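3.2 Where the hooks sit

I started with a playlist. Liya Assefa had handed me 160 pop singles from small labels, and I wanted to know how long each one makes you wait for the chorus. I listened to every track twice, with a pencil, before I let any software near them.
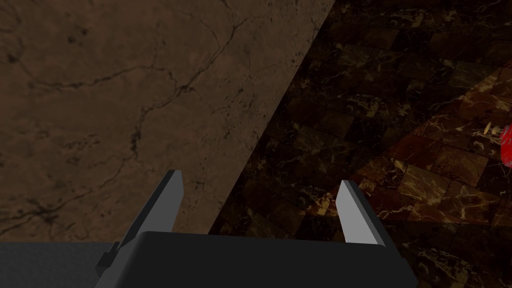
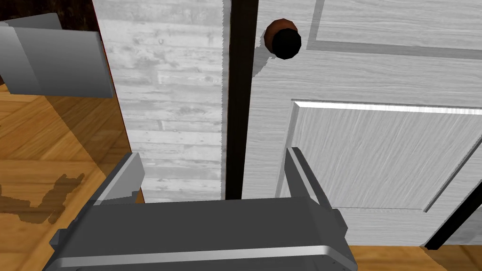 Figure 2. Two simulated views, each with a gripper at the bottom.

I had to drop 21 songs (mostly ones where Liya and I couldn't agree that there was a chorus at all), so everything from here on uses the remaining 139. In a good many of them the hook shows up inside the first 30 seconds, and the Clalska releases are the quickest of the bunch. Weldu's singles take their time – long intros, lots of guitar, a verse and a half before anything you'd sing in the car.

I also tried asking listeners. We got 820 short replies through the Nokell mailing list, and I read all of them over one December, which I don't recommend! People are great at humming a hook back and pretty bad at saying where it came in. Fuad Beyene thinks that's a memory thing and I think it's a loudness thing, so we tested both, and Section 4 has the fight in full.

One more note on counting. If a song opens with a bit of its own chorus, I call that the first hook, even if it's only a line. Selamawit Dinsa marked those separately in her copy of the sheet, and her version gives slightly later times for the Weldu tracks.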